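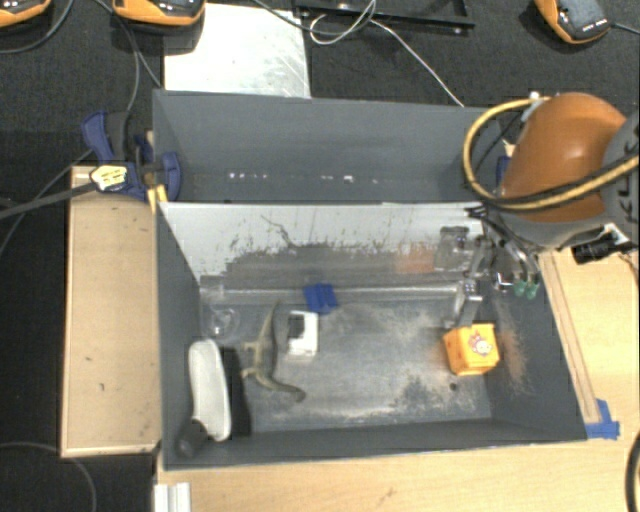 Notebook, roll-call coding
28 March 2023
Zeeshan Baloch

Reran the party-unity scores for the Plutley state senate file with the corrected vote table. The old table treated "present" as a nay, which pulled the scores down for anyone who sat out the procedural votes. It is now coded as missing. Absences were already missing and did not change.

Effect on the impeachment subset: small. There are 11 recorded votes in the subset, counting the two motions to table. Six of them split on straight party lines under both codings. The other five move a little. The largest shift is on the motion to admit written testimony, where most of the "present" votes sit. The final vote on removal does not move at all.

Left the two motions to table in. Catacutan drops them in its published index and I can see the case for it, as the text of the motion is identical both times and the second was called minutes after the first. But the membership on the floor was different, and three senators switched. If we drop one we should drop it everywhere, including the budget session, and I don't want to redo that before April.

Press release coding. Second pass on the 200 releases pulled by Ratell. Agreement between the two coders is fine on "mentions charge" and "mentions process." It is poor on "mentions executive power." Read through the disagreements. Nearly all are releases that talk about precedent in general terms ("a future governor could...") and never name a power. Coder A marks these yes, coder B no. The codebook supports either reading, so the fault is in the codebook.

Proposed wording for item 12:

Code 1 if the release says the outcome changes what the executive may do, now or later. A named power is not required. Code 0 if precedent is mentioned only in connection with the senate's own rules.

Tried the wording on the first batch of disagreements and it settles most of them. Leftover cases are joint releases signed by members of both chambers. Parked these in a separate sheet, column heading JOINT. Do not merge them back yet.

Virside export: district names still come through with trailing spaces, so the join to the election returns fails silently and writes blanks. Trim before joining. I added the trim to the import script but not to the older one, which should be retired anyway.

To do
- send item 12 wording to both coders, recode the full set blind
- check whether the special election winner is counted under the old seat or the new one
- footnote on "present" votes for the methods section
- ask Catacutan for their list of excluded motions
- margin of victory variable: still using the preliminary count in one district, replace when certified

0 comments | 6 shares
Contact the notebook editor | Back to top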